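Garton Notes > Kitchen > Small Sets and Play Food

I don't trust play food. I especially don't trust play food sold with its own tableware, where you pay for the bowls and the tomato comes along for the ride. So when three separate people told me to look at the Havholm pieces mixed in with the Tistirico fruit, I put it off from August until after the holidays.

The pitch is that you lay a table with it and children learn what goes where. Fine. Mine learned that from a real drawer with real spoons in it, and the spoons cost 2 dollars at a yard sale. I read all 268 comments under the shop listing anyway, and most of them were about shipping.

What I will say is that the colors are good. Mint green, light blue, a dull gray for the plates -- somebody picked those on purpose, and they sit well together on white. The food is louder. I'd have put the ketchup somewhere other than a plate, but it seems to end up lying on one every time, the way the bottle at our house ends up in the egg shelf.
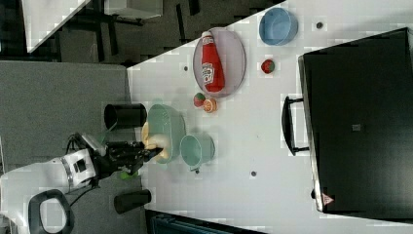
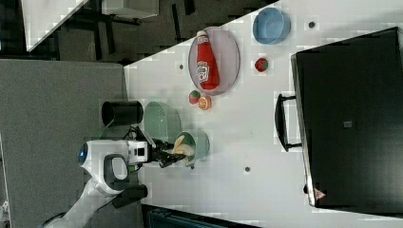
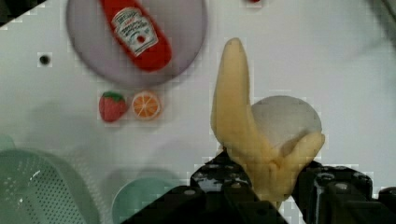
What I'd keep and what I'd skip

The banana is the one I would keep. It's the peeled kind, with the flaps folded back and the pale part showing, and it has an actual shape to it. Most toy bananas are a yellow bracket. My complaint is that a banana with its peel permanently open can only ever be one thing, and a four-year-old will want it closed by lunchtime.

The little red and green rounds I could take or leave. Are they apples? Are they tomatoes? If the idea is sorting, I'd like to know which before I correct a child about it. The orange at least looks like citrus.

Bowls: yes, but buy the small ones. A shallow bowl that holds one piece of fruit gets used. The big ones in our house become hats. The small mint pot with the short handle is the piece I'd steal for myself, probably for salt.

Plates: one is plenty. I know the listing says otherwise.

I also looked at the Krajčí set, which runs to 1008 crowns before postage and comes in a tin. Nice tin. The food inside was all one size, so the lemon and the cabbage matched, and I couldn't get past it.

I still think a shoebox of odds and ends from the real kitchen does the same job. But if a grandparent is asking and has already said no to socks, get the banana and two bowls, and leave the rest in the cart.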